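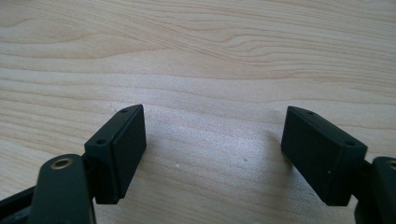 How long should a newly oiled table be left before it is used for meals?

A table finished with a hardening oil should be left for 7 days before it is used for meals, and for longer in an unheated room. Light use, such as reading or writing, may begin after two days, provided that nothing damp is placed on the surface.

Last updated: Oct 1, 2018
Reading time: 2 minutes

Further details from the enquirer: The table is used in the dining room of a small residential hall. It was sanded and given two coats of Dumari hard oil. The tin refers only to "full cure" and gives no period for ordinary use. Meals are at present being served in the corridor, and residents have asked when the room will reopen.

Reply from Ryota Tsuji

The period given at the head of this page assumes thin coats and a room that is heated during the day. Where the oil has been applied generously, any excess will remain tacky and should be removed with a clean cotton cloth before the waiting period is counted. Press the back of the hand to the surface in several places, including the ends. If it drags at any point, the table should not be laid.

During the first month, please observe the following. Spills should be wiped up at once. Hot dishes should stand on mats, preferably cork, as rubber feet can mark a young finish. Cleaning should be limited to a well-wrung cloth – no sprays, and no washing-up liquid unless there is grease. Tablecloths are best avoided until the smell of oil has gone, as air must reach the wood.

Cloths used to apply the oil must be laid flat outdoors to dry, or soaked in water and kept in a closed metal container until disposal. Oily cloths left in a heap can heat up and catch fire. This applies equally to paper towels.

Reply from Halvorsen

We used Saltell on ours and had plates on it the next evening. There is a ring near one end which has not come out. It was oiled in December with the windows shut, so that may have been part of it.

Reply from Aro

Agree with the first reply. Our hall waited two weeks, and a second light coat was given the following spring. The underside was not oiled and I would be glad to know whether it should have been.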